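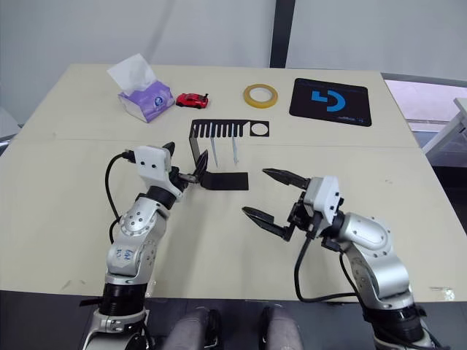 **What went wrong at the two-arm station?**

During handovers, one arm sometimes kept its grip on a bracket after the other arm had already started to pull it away. The software logged the part as released when the fingers were still closed. In the worst case the bracket bent, sprang loose and landed on the floor on the operator's side of the table. The operator wasn't hurt.

We stopped the station in July. Before we put it back to normal work, we want people who did not build it to run it, watch it and tell us what they see. This is a call for paid participants at our workshop in Kenau.

## Who we are

Prakavik builds small bench stations where two arms work on one part together. The station in this call is named Wamach. The software that decides which arm holds the part, and when, is named Pal. You don't need to know anything about either one to take part.

Marion Rutherford runs the trial. Hemant Pathak is responsible for safety on the floor and can end any session for any reason. So can you.

## What we know so far

Before the stop, Wamach had done nearly 900 logged handovers. We went back through the logs and the recordings and found 83 where the giving arm let go late. Most of these were short delays and the part came through fine. Operators had noticed a few and described them as a "tug" or a "hitch." They reported them by word of mouth and we did not write those reports down, so the fault went on longer than it should have.

The cause, as far as we can tell, is in how Pal reads the fingers. It treated the open command as proof that the fingers were open. If a finger stuck on an edge of the part, or the motor was slow, Pal went ahead anyway. Parts made from folded sheet metal are the worst for this. They have edges and slots that a fingertip can catch on, and they flex a little before they slip, which hides the pull from the force check.

Pal now waits for the finger position itself and checks it a second time before the other arm may move. We have also lowered the pull force and the speed of the receiving arm. In our own tests the late release has not come back, but our own staff know where to look and tend to set the part down neatly. We want to see the station used by people who don't do that.

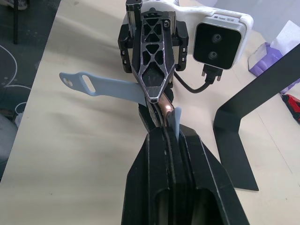 *Wrist camera view of close work between the two arms, with the sheet metal stand on the right.*

The wrist cameras are part of this. They see the fingertips from close up, but an arm or a part can block what matters, and then you have to judge from another view. Some of your time will go to exactly that: looking at recordings and marking the moment when you think a gripper has let go. If you can't tell, you mark "can't tell." Please use that mark as often as you need it. The old log had no such choice, and we think that was part of the trouble.

## What you will do

A visit has two halves with a break between them.

In the first half you sit at a desk away from the station and go through recorded handovers. Each is shown from more than one camera. You mark the release, and you write a few words if something looks odd to you. There's no score.

In the second half you work at Wamach. You place a part on the table, start the cycle from the button box and watch. After the cycle you say what happened in your own words, and a staff member types it in. Some cycles will be interrupted on purpose. The arms will stop partway and you will be asked what you would do next. We won't tell you ahead of time which cycles those are.

Time at the station is limited to 30 minutes per person per visit. Watching a slow machine is tiring, and we don't want anyone doing it while their attention is gone.

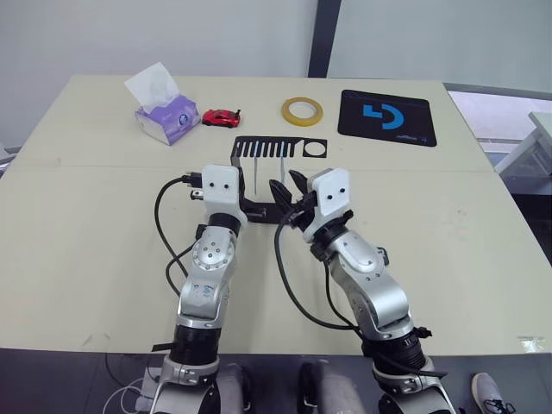
*Slotted bracket between the two grippers, right-hand fingers closed on its lower portion.*

## Who we are looking for

We need people in two groups:

- **Experienced.** You have worked next to machines that move by themselves: packing lines, CNC, bench robots, lab automation. Past work counts.
- **New.** You have never run a robot. We'd like just as many of you as of the first group.

For both groups:

- You are an adult and can read and follow safety instructions in English.
- You can see well enough, with glasses or lenses if you use them, to follow small parts at arm's length. We will supply safety glasses that fit over your own.
- You can press a stop button quickly with at least one hand. The button box can be placed on either side.
- You have not worked for Prakavik and nobody in your household does.

If you use a pacemaker or another implanted device, tell us when you apply. You may still be able to do the desk half, with the same pay.

## Safety during the trial

- A staff member stands at the table whenever the arms have power, with a second stop button in hand.
- Hands stay behind the front edge of the table during a cycle. If a part falls, leave it where it is.
- No loose sleeves, lanyards or bracelets. Long hair tied back. Closed shoes.
- Never free a stuck part yourself. Press stop and step back. Hemant or the staff member on duty will cut the power and clear it.
- After any dropped part or late release, the session ends for the day and you are paid for the full visit.

There is still some risk. A part could be thrown farther than we expect, and the new release check has only been used by us. The arms run slowly and at low force, but a fingertip can pinch. You will get the hazard sheet with your confirmation and go through it with Hemant before you come near the table. If you read it at home and change your mind, just let us know.

## Pay and hours

Pay is $30 an hour, counted from when you sign in to when you sign out, break included. We also pay bus or parking costs if you bring the receipt. You will be paid the same if you stop early because something made you uneasy.

Weekday visits start in the morning or right after lunch. There is also a Saturday group, which starts at 3 p.m. and tends to fill first. You may come for up to three visits. People who can manage more than one are useful to us – we would like to know if they report less as they get used to the machine.

## Recording and your reports

The station cameras run during your session. They point at the table, but your hands, knees or shoes may be in view. Microphones are on when you give your report. We keep the recordings until the fault report on Wamach is closed and then delete them, apart from clips of an actual fault, which stay with the report. Your name is not attached to them.

You will get a copy of everything you reported and may correct it. The finished fault report goes to all participants at the same time as it goes to customers who have a Wamach on order. Nothing you sign will stop you from talking about what you saw.

## How to apply

Send a short message to Marion Rutherford through the contact form on the Prakavik site, with "Wamach trial" in the subject line. Tell us:

- which group you belong to, and if it's the first, what machines you worked with
- whether you prefer weekdays or the Saturday group
- anything about the room or the seating we should set up for you

No résumé, please. If you once saw a machine do something wrong and had trouble getting anyone to take the report, we'd be glad to read about that too, but it's optional.

Marion answers every message, including those we can't place. Questions about the fault itself or the safety arrangements can be addressed to Hemant Pathak through the same form.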